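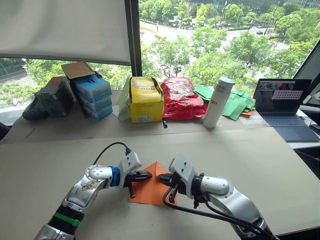
The Hokthorpe Book and Paper Exhibition is accepting applications from small presses, bookbinders, calligraphers, translators and paper artists for its September program. The exhibition is organized by the Trutbridge Library and occupies the ground floor of Lindgren Hall. Applicants choose one category when applying. Printed and bound work goes under Category A, handwritten work under Category B, and work whose form depends on folding or cutting under Category C. A single orange sheet folded into a rough triangle, like the one on the tabletop here, would be entered under Category C, whatever is printed or written on it. Work that fits two categories should be entered under the one that describes most of its surface area. The organizers may move an entry to another category and will notify the applicant if they do.

Who may apply

Applications are open to individuals, informal groups and registered publishers. There is no residency requirement. Applicants must be 18 or older on the opening day. A group must name one contact, who signs the exhibitor agreement and receives all correspondence. Publishers may apply for a sales table and submit display work at the same time, but these are separate applications and are assessed separately.

Previous exhibitors receive no priority. Work shown at an earlier Hokthorpe exhibition can't be entered again, although a new edition of the same text is acceptable if the binding or typesetting has changed.

Space and equipment

Lindgren Hall has 253 display positions. A position is a section of table or a section of wall rail, and applicants should state which they need. Each exhibitor may request up to three positions. Table positions come with a chair and a plain cover. Wall positions come with two hooks and a label holder.

Power outlets are located along the north wall only and must be requested on the form. Extension cords brought by exhibitors have to be checked at the loading entrance before use.

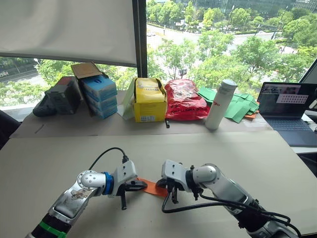
Lighting in the hall is fixed and can't be dimmed for individual positions. Exhibitors whose work is sensitive to light should apply for the Fanitz Room, a smaller interior room with no windows. It is kept at a lower light level throughout the day, and labels there are printed in larger type. Open flames, scented materials and adhesives that need ventilation are not permitted in either room.

Display cases are limited. Books shown in a case remain open at one page for the full run unless the exhibitor arranges to turn pages before the doors open at 10 a.m. Cradles are supplied for books of standard size. Oversize volumes need a cradle provided by the exhibitor.

Talks and readings

The program includes short talks on the making and circulation of books. Proposals are invited on any of the following subjects:

- Scripts and lettering, including work in more than one alphabet
- Translation of older religious, legal or household texts
- Repair of bindings in private and parish collections
- Printing and distribution by local societies

A talk runs 25 minutes, with 10 minutes for discussion. Speakers receive a projector, a screen and a handheld microphone. Readings follow the same format and may be given in any language if a printed summary in English is available at the door.

How to apply

1. Complete the application form. It is available at the Trutbridge Library front desk and on the library's website.

2. Attach a description of the work or talk. The limit is 3000 characters, including spaces. Longer descriptions will be returned unread, and the applicant may resubmit before the deadline.

3. Attach clear pictures of any work intended for display. Folded work should be shown from directly above and from one side. State the dimensions both closed and open - the larger figure is used to assign table space.
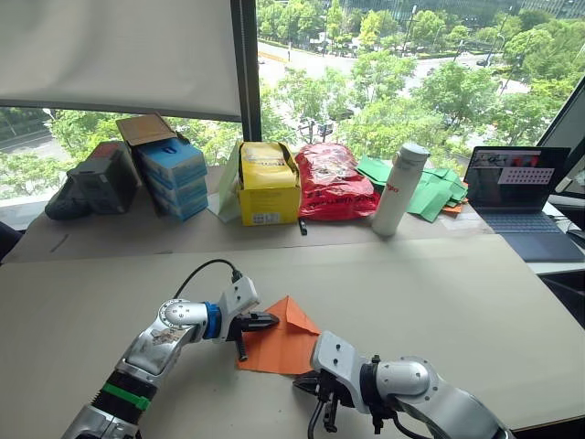 4. List any materials that shed, stain or need special handling.

5. Return everything as one package or one email. Applications that arrive in parts are held until complete and are dated from the last part received.

Selection and fees

Applications are assessed on completeness, condition of the work and suitability for the space requested. All applicants receive a written decision by the end of July. There is no application fee. Accepted sales tables are charged a flat rate, printed on the form, and display-only exhibitors pay nothing. The library takes no commission on sales.

Exhibitors are responsible for transport and insurance in both directions. Work left in the hall after the collection period will be moved to library storage - a handling charge applies.

Questions about the form or the rooms should be sent to the exhibitions desk at Trutbridge Library, with "Hokthorpe call" in the subject line.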